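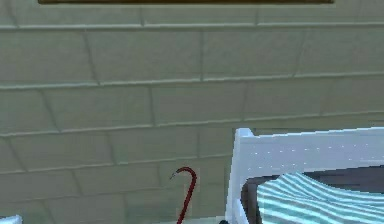 Do weighted blankets earn their price?

Fludulley has put its winter bedding on the shelves early, and the weighted blanket is back at the front of the shop. The leaflet promises deeper sleep, calmer mornings and "a hug that lasts all night". We have read it twice and still can't find who was asked, or how sleep was measured.

The Prata model costs 200 pounds and weighs 8 kilos. The Dendinance one is cheaper, but the cover is sold separately, a fact kept for the back of the box. Both makers quote happy buyers. People who have just spent that much on a blanket tend to like it, at least for the first month.
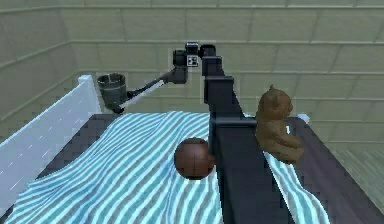
A blue-and-white striped blanket and a brown teddy bear.

Some readers swear by theirs and we won't argue with a good night's sleep. But ask the shop what happens if you don't get one. Trillcombe offers a trial, then charges for collection, and an opened blanket goes back as used. Washing is another thing to check before you pay, as a heavy blanket may be too much for the machine at home.

Our advice is to borrow one for a week, or pile two ordinary blankets on the bed and see if you notice any difference. The sales start in November anyway. Heavy blankets are not suitable for babies or small children, whatever the display suggests.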